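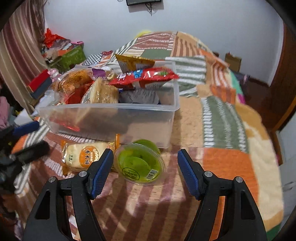
I keep my snacks in the bedroom. There, I said it. My kitchen has exactly one cabinet that closes properly and it belongs to the pots, so for two years now the chips and the little cakes have lived in a clear plastic box next to my bed, and I'm not sorry!

The box gets a clean-out when the lid stops going on. That happened this week. I'd been to the big grocery place on Kirnura Street (the one with the whole aisle of wrapped cakes, you know how I am about that aisle) and came home with two bags of stuff and nowhere to put it. So I did what I always do, dumped everything out on the bed, wiped the inside of the box with a damp cloth and started over.

If you've never emptied a snack box onto a bed, I recommend it. You find things. I found a granola bar from November that had gone the texture of a roof tile. I found three sauce packets, a birthday candle, and a receipt from Midetti for a sandwich I remember very fondly. All of that went in the trash except the candle.

Putting it back is the fun part, and I have opinions. Chips go at the back, standing up, so the bags don't get crushed and you can grab one by the top. Anything shiny and puffy goes in across the chips. Then the flat pastries, and then buns on the side where they can lean. I used to put the buns on the bottom because they were the heaviest, and I ate a lot of pancakes that year, if you see what I mean.

The cream-colored cakes go in last. They're the soft kind in the clear wrapper with orange edges, very plain, a little eggy, and so good with tea that I've stopped buying cookies. I try to keep one out for the evening I do the sorting. Call it wages.

Then there's the green cups. I like a cup for the tiny things, the single candies and the wrapped bits that otherwise sink to the bottom and get found in November. They're plastic, light as anything, and you can see through them enough to tell if you're running low. The one problem is that they roll. Put one down on a comforter and over it goes, and then you're patting around for hard candy at midnight. I've thought about gluing a couple of them to a tray. I've also thought about using jars like a grown-up, but I dropped a jar once and I still find glass.

And yes, I leave the price stickers on. Peeling stickers off plastic leaves that gray gummy patch that picks up every bit of lint in the house, and I'd rather look at a barcode.

A reader asked me after the pantry post how much I spend on all this. I set myself a limit of 100 a month for snacks and I mostly stick to it. The month I discovered the Atanasov bakery stall I did not stick to it. We won't be discussing that month.

The box itself was cheap and I've had it longer than my couch. I looked at one of those stacking systems from Billar, with the drawers and the little label holders, and it was lovely, but with drawers I'd forget what I had. I need to see the food. If I can see it through the side I'll eat it before it turns into a roof tile.

So that's the bedroom pantry for June. The lid closes again, just barely, if you press on the left corner. Next I want to tackle the tea shelf, which currently has 10 open boxes on it and a smell I can't trace. If any of you have a trick for keeping loose tea from getting into absolutely everything, leave it in the comments, I'm begging you.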